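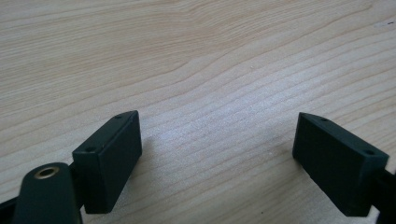
Print this page | E-mail this entry

March, just gone 8 in the evening

I've spent most of the day in love with a table. There, I've said it. It came home in the back of Emilian's van on Saturday's leftovers of diesel (his words, and he wants paying back) and I have done hardly anything since except walk past it and look.

It's the grain that gets me! Long wavy lines all the way over, bunched up close in some parts and then opening out into these big lazy curves, like the sand at Borkum when the tide's been off it a while. Pale, too, much paler than Mum's old one – I was worried it would look cold in there and it doesn't. When the light catches the middle it goes almost silvery.

Lenuța came round for tea and ran her hand over it and said very nice, how much. I told her 73 and she said she'd have stopped at 56. She would, too. She once got a wardrobe for 28 and a jar of plums.

There's a tiny dark speck up near one corner. I can't decide if it's a crumb or in the wood, and I rather hope it's in the wood.

Still to do: felt for the feet, find the coasters, ring Roxana about the chairs. She's got four in the shed that she swears will match. I'm having soup at it tonight, with a mat under the bowl, and then an early bed.

Back to top | Contact Alina Pop | © Alina Pop, all entries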